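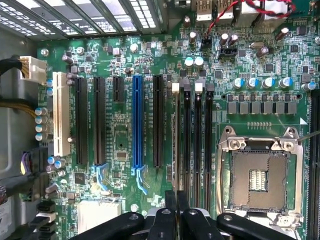
Hemthorpe, March 20, 2022

Print this thread | E-mail this thread

plarkusham_pete
Finally got the old tower open. Green board, one lonely white PCI slot over by the case wall, then a parade of PCI Express next to it, one of them bright blue so you know it's special. Socket is open and empty. My plan is to bring this back to life as a box for ripping my father-in-law's CDs, of which there are 200 and most of them are polka.

Before I order a processor: do I fill the memory slots in pairs or does it not matter on something this old? The latches at the top end don't all match, two are white and two are black. I'm assuming that's the hint.

giltau_gus
That's the hint. Match the colors, pair the sticks. If you put them in wrong it'll probably still boot and just be slower, and you'll never know, and polka does not care.

Atieno Ondieki
Please close the socket before you do anything else. I mean it. The pins on that type live in the board and they bend if you look at them with the wrong expression. I bent two on a board at Giltau (I was on the repair bench there) with the cuff of my sweater. A sweater! My boss was very nice about it for the whole afternoon, which was worse.

plarkusham_pete
Define close. I don't have the plastic cover. The computer came from a yard sale and the cover was not part of the deal. Neither was the processor, as I found out when I got home.

Atieno Ondieki
Lower the metal frame and hook the lever, gently. It won't seal anything but it'll keep your screwdriver out of there. If you can scrounge a proper cap from somebody with a dead board, better still.

bluescrewdriver
I'm going to disagree with Atieno a little. Dropping the frame with no cap gives you a metal thing hovering right over the pins and one more occasion to fumble it. I'd leave it up, lay a clean card over the top and walk away. Never lost a pin doing that.

giltau_gus
A card. Over the pins.

bluescrewdriver
OVER the frame, Gus. Over. Not on. I've been doing this a long time.

giltau_gus
So has my uncle and he vacuums his.

Atieno Ondieki
Gus's uncle aside, I'd still take the lowered frame over a card the cat can sit on. But fine, either one beats leaving it wide open on the dining table until the part shows up.

plarkusham_pete
How did you know about the dining table

Kibet Kioko
Everybody's is on the dining table. Mine's been there since August.

Pete, is the blue slot your graphics slot? On a lot of these the long ones look the same and aren't wired the same, so a card in the wrong one runs at a crawl. The tiny white writing next to each slot should say what's what. Get a flashlight and a magnifying glass, or do what I do and ask a teenager.

plarkusham_pete
I have a flashlight and no teenager. It does say x16 in the manual I found, although the manual is a scan of a scan and page 20 is upside down. No graphics card yet either. Do I even need one to rip CDs?

Kibet Kioko
Depends if the board has its own video. Look at the back of the case for a monitor plug that isn't on one of those slotted metal covers. If there is one, you might be fine, though check it works with whichever processor you end up with.

bluescrewdriver
And while you're in there, don't toss the vented covers off the slots you don't use. People pull them all out "for airflow" and then wonder why the inside looks like a dryer lint trap by Christmas.

Işık
Am I the only one wondering if this is worth it? By the time you buy a processor, a cooler, memory, maybe a card, you could get a used office machine that turns on. I say this with love. I've restored four of these and I use none of them.

giltau_gus
Işık has a point but it's the wrong forum for it.

plarkusham_pete
Işık, the yard sale lady wanted 20 dollars and I talked her down to 20 dollars. I'm committed.

Went with lowering the frame, for the record. Hands shook a bit. No crunching. It's now under a dish towel and my wife has asked for a date.

Atieno Ondieki
Dish towel is lint, Pete.

plarkusham_pete
Clean dish towel.

Atieno Ondieki
Pete.

bluescrewdriver
Should've used a card.

Print this thread | E-mail this thread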